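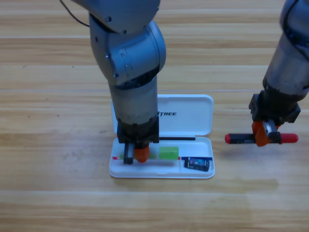

Sterken Robot Packs a Pencil Case, Asks for No Allowance

FLINUMHAM, 17 March 2020 – Sterken today published results from its Takent household chores trial, and parents can keep their evenings blocked out for now.

The trial put two-armed robots to work on tidying jobs that most eight-year-olds claim are impossible. The pencil case job takes two arms, one over the open tray and one to handle a marker with a red cap. Across 1,095 attempts, the system finished the job without help 40 percent of the time. An average run lasted 8 minutes.

"People ask me when it will do the whole house," said Chun-yin Chu, who leads the trial. "I tell them we're very pleased with the eraser."

Pens that roll remain a problem, as do lids that close early. Laundry was tried in September and will be tried again when morale allows.

Sterken will run another 1,000 attempts with its partner Wijesinghe, this time with lunch boxes. The lunch boxes will be empty.

Trial data is available on request from the Sterken press office in Flinumham.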